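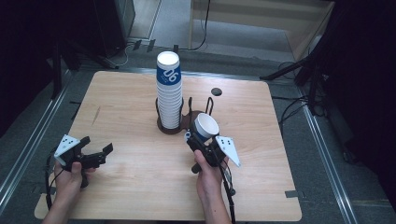
Paper cups, blue band, number 06. The tall stack stays in its ring and one cup goes visiting.

Small Tables of Nolthorpe: A Gallery

Posted Mar 22, 2024, by Angharad Lougher

I came to office furniture late in life and without much dignity. For years I walked past the little table where the cups live, in every building I ever worked in, and gave it the attention most people give a fire door. Then I was asked to write an inventory for the Nolthorpe building (all floors, all rooms, one clipboard) and found I could not stop looking at the things people set down to hold other things. Chairs are fine. Desks are fine. A wire cup holder has character.

The gallery opens with one picture, at the top of the page, and the notes go with it. More tables will be added as I get around to them, which at my current pace means June. Kwadwo Ofori has asked me to stop calling it an exhibition. It is an exhibition.

On the holder

Dark brown wire, one ring with curved uprights around the bottom of the stack, and a second loop beside it. The base plate has two lobes, so that from above it looks like a figure eight that has been working out. I have a weakness for any object that commits to a shape like this. Someone sat in a meeting and said the word "lobes," and the others let it through.

Purists will tell you a cup holder should enclose the cups completely, like a tube, and hand them out one at a time from the bottom. I have lived with the tube kind. You pull one cup and get four, and then you stand there trying to feed three of them back up into the dark while somebody waits behind you with a tea bag. An open wire ring asks less of everyone.

On the stack

It is a tall one. I admire the confidence of a tall stack in a low ring, with all that white paper rising out of a bit of wire and nothing much to discuss it with on the way up. Detlef Heitmann keeps his stacks short, five or six cups at a time, and refills them twice a day. He also irons his tea towels. We get along very well as long as we stay off the subject.

The band near the top is blue with 06 printed on it in white. I have no theory about the 06 that has survived lunch. Thirumalai Murthy proposed that it was a size, and Vibeke Bach proposed that it was a rank, and that somewhere there is an 01 that gets the good coffee.

On the single cup

Tilted on its side, just to the right of the ring, with the same blue band as its relatives. A cup on its side has always looked to me like a cup having a think. Upright it is a container and has responsibilities. Tip it over and it is a small white megaphone.

Paper cups also have the advantage of forgiving you. I have dropped a great many of them over the years and the worst that ever came of it was a short chase. Try that with the mug your sister-in-law made.

On the table

Square, with a light wood-grain top, on gray carpet. I wrote "square table, light" on the clipboard and then stood there feeling I had let it down. It is a very good size for one job at a time. You could not hold a dinner on it, and you could not in fairness hold much of a lunch, but for cups it is a country estate.

Near the back edge there is a small round hole. Every office table I have inventoried has either a hole where you don't want one or no hole where you do. At my old place in Gatdale there was one in the exact middle of the conference table, and over a period of years it ate pens, a hearing-aid battery, most of a granola bar and one earring belonging to a visitor from head office. The one here keeps to the back, where it can do less harm. I would still not set a raisin down near it.

There is also a small dark tab on the edge by the front right corner. The inventory form has no box for tabs.

On the carpet

Gray. I have now written "gray" in the carpet column so many times that my hand does it unaided. Gray carpet is what a building wears when it doesn't want to be asked questions. The light wooden piece against the back wall, which is either a cabinet or a shelf depending on how generous you feel, does its best to warm things up.

A word about quantities

The Nolthorpe inventory came to 2,275 items, and that was after I was talked out of listing coat hooks one by one. The previous list, from before my time, had 1,936. I would like to report that the building has grown richer, but Jarman, who supply our shelving, say the likelier answer is that the last person didn't open the cupboards. I opened the cupboards. In one of them I met 700 paper plates, still in their wrapping, bought for a party that no living employee admits to attending.

Cups are not on the list at all. They are "consumables," and so they have no number, no column and no future. This seemed to me a poor return for such steady service, and the page you are reading is partly my attempt to set it right.

Still to come

The Flirnomwood side table, second floor, which has three good legs and a strong opinion. The tall stool by the mail trays. A coaster I believe to be older than the building. If you have a small table of your own that you feel has been overlooked, send me a picture of it with a line or two on what sits there and why. Please don't tidy it first. Entries that have plainly been tidied will be shown at the bottom of the page, next to Detlef's.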